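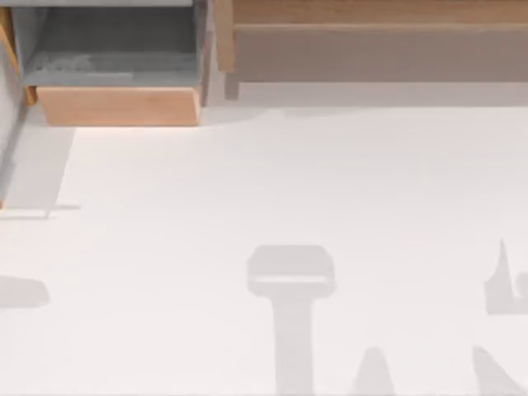
Kovimar, a regional maker of home storage furniture, announced Apr 14, 2024 that it will open a repair and parts counter at its Sandhu Street showroom. The counter will stock 489 replacement parts, including runners, hinges and shelf pins for pieces the company no longer sells. Customers may also order matching fronts for wooden drawer units in a pale, honey-toned finish, such as the partly open one at the upper left, which stands by a white tabletop.

The program follows a trial at the company's Kendetus store that began in February. During the trial, staff handled 200 requests, most of them for drawer runners. Repairs were completed in two days on average, and 42 customers brought in furniture bought secondhand.

Parts will be sold at cost for furniture still under warranty. Larger items – tabletops, side panels and full drawer boxes – must be ordered through the Vestus warehouse and collected in person.

The counter will be open during regular showroom hours. No appointment is needed for small parts. Customers are asked to bring the model number or the old part.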